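Hi all at Carrasco,

August update from the Trenness clothing swap! We've sorted 131 bags so far and I'm feeling good about it. Your 300 dollars went on hangers and labels, and there's 40 left over.

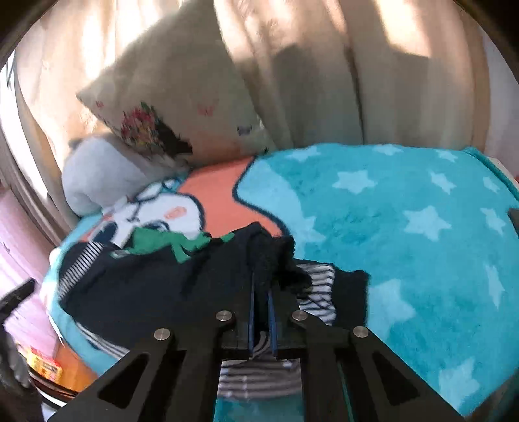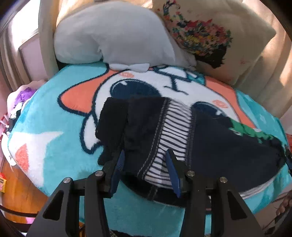
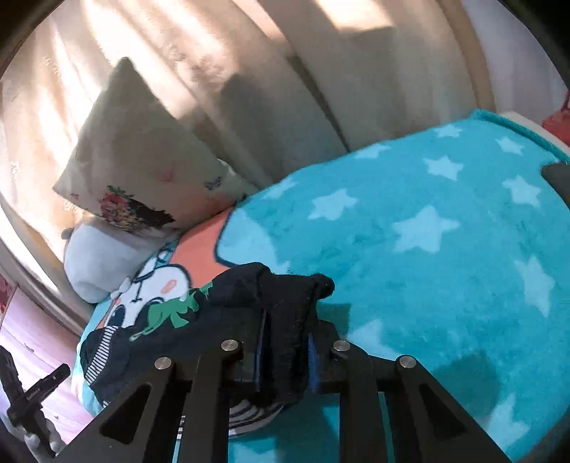
Kids' clothes are still the slow part, and most of that sorting gets done on a bed at my place. Navy is the worst (everything dark blends together once it's in a heap), so I've started going by the stripes - the navy-and-white ones are easy to spot on that turquoise star blanket. Two more evenings should finish the small sizes.

Next up is moving the sorted bags to Huma, and I'll send the hanger receipts with my next note. Could we keep what's left for more labels?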